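Sink Wipe, the Petden club dataset

README, last touched 20 Jan 2022

Hi! If you've landed in this folder you probably want to know what's in it and whether you can use it, so I'll try to get to that fast (I talk a lot, sorry). This is the bathroom set from our student robotics club. We named the robot Helena, and the folder names all start with helena_ for that reason. The task is wiping a washbasin with a cloth, over and over, with one of us driving the arm by hand.

What you get

There are 526 episodes in total. 40 of them are held back in the folder called test, so please don't train on those, or at least don't tell me. Each episode has the head camera video, the joint positions, the gripper opening and a one-line text label such as "wipe the back left of the bowl". Every episode is its own folder with its own little notes file, and some of the notes files are empty. We started recording in August and got steadily better at it, so the higher numbers are nicer to watch.

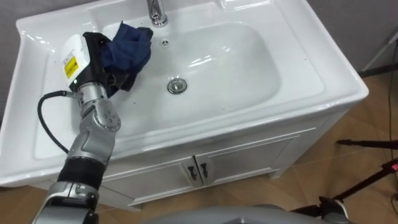 The labels were typed by whoever was driving, right after the episode, and you can tell. Some people wrote "basin", some wrote "sink", one stretch says "bowl" all the way through. I fixed the spelling but left the words alone - I figured a bit of variety helps if you're training on language. If you want them all the same there's a script called same_words.py that does a plain find and replace.

Things I'd want to know before downloading

White on white is hard! The shiny glaze throws bright streaks back at the camera and they slide around whenever the head moves. Our first model got very excited about those streaks and tried to wipe them. Turning brightness up and down at random during training helped a lot, so I'd start there.

The cloth is the other headache. It never sits in the gripper the same way twice, and there's no force sensor data, so you can't read off how hard it's pressing. You only have the joints and the video to go on. In 194 episodes the driver let go and grabbed the cloth again partway through. Those are marked regrasp in the index file, and I'd keep them in, they're some of the most useful ones.

Also, "done" just means the driver decided to stop. We never scored how clean anything got.

Getting it running

Unzip everything into one folder, then run check_all.py before you do anything else. It looks for missing frames and prints the bad folder names. The Vokex reader we wrote for our loading code wants the index file next to the episodes, one level up won't work (I lost an evening to that).

Using it

Go ahead, for classes, clubs, papers, whatever you like. Just mention the Petden club somewhere. If you find a wrong label, open an issue with the episode number in the title and I'll fix it in the next upload.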